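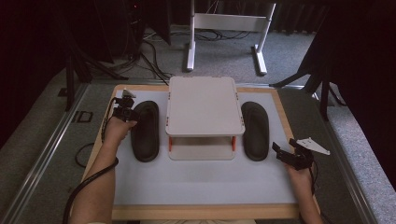 Chores are the wrong yardstick, according to the Plundbridge reply that came in at 4 p.m., and a machine that manages one tidy motion on a bench has told us nothing about a kitchen. Their view is that we should stop writing "household task" in the headings until an arm gets through a whole job with no one resetting parts in between.

Partly agreed. Notes on that, before I lose them.

May, bench log, continued

Setup: framed board on the carpeted table. White raised platform in the middle, one black oval pad on each side. Two handheld grippers, one per hand, operator at the near edge. Left cable goes down along the forearm.

The work is pick, carry, place, release. A person does it without looking. With the grippers it takes attention, mainly at release, where a soft part tends to follow the jaw. I would not call it a chore yet. It is a piece of one, the piece that comes up in putting shoes on a rack or loading a tray at a packing station.

Target for the set is 2,000 demonstrations. Policy trained on the first 1,000 was run on the Rusamwood arm this morning. Out of 57 trials it finished 3 with no help. Most of the failures were the same one: first pad placed well enough, second pad gripped too near the end, then it swings and lands crooked. The arm does not notice. It goes back to the start pose and waits – looks finished, isn't.

That last part is where Plundbridge has a point. Any shop-floor job needs a check at the end, and we have no check. Jabłońska quoted us a wrist force sensor, which would catch a dropped pad but not a crooked one. Overhead view might do both. Untested.

Where I disagree: the Skultero trial line does nothing but single motions like this, all shift, with a person between stations. If the arm could take one of those motions reliably, that is useful now. A whole kitchen can wait.

To do
– vary the start angle of the right pad more
– log grip position along the pad, both hands
– shorter pause before release, compare
– rename the heading to "two-hand placement" and send Plundbridge the failure clips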